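How to work out your average unit rate from an electricity bill

The rate printed on a tariff sheet is seldom the rate a household pays per unit. The average unit rate includes the standing charge and any discount, and is the better figure for comparing two suppliers.

You need one full bill, with an opening reading and a closing reading. Bills marked "estimated" can be used, but the result will also be an estimate.

1. Find the two readings. Subtract the opening reading from the closing reading. The difference is the number of kilowatt-hours (kWh) used.

2. If the meter has two registers, do the subtraction for each and add the results. On Skilline bills the night register is listed first.

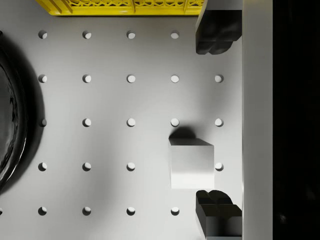 3. Find the total charge for electricity. Leave out any balance carried forward, late fees and charges for boiler cover. Keep the standing charge in.

4. Convert the total to pence and divide by the kWh used.

Worked case, from a July bill for a flat in Dulanstead:

Units used: 620 kWh
Total charge: 15500p
Average unit rate: 25.00p per kWh

5. Repeat with the bill before it. If the two averages differ, check the units before assuming the price has changed. The standing charge is spread over fewer units in a month of low use, so the average rises even when the tariff is the same.
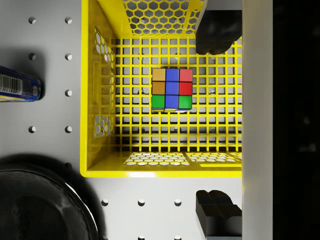 Drarkurcombe Household Energy Notes, Issue 225

Comparing with another tariff

Take the kWh figure from step 1 and multiply it by the new supplier's unit rate. Add the new standing charge for the same number of days. Divide by the kWh again. Both averages must either include VAT or leave it out.

Households using under 200 kWh a month should look at the standing charge first. For those using over 644 kWh, the unit rate has more effect on the total.

Common faults

Result far too high: a balance from the last bill has been included.
Result far too low: a credit has been taken off the total.
Negative units: the readings are reversed, or the meter was replaced between them.

Text: Oratile Lekota
Last checked: September 2024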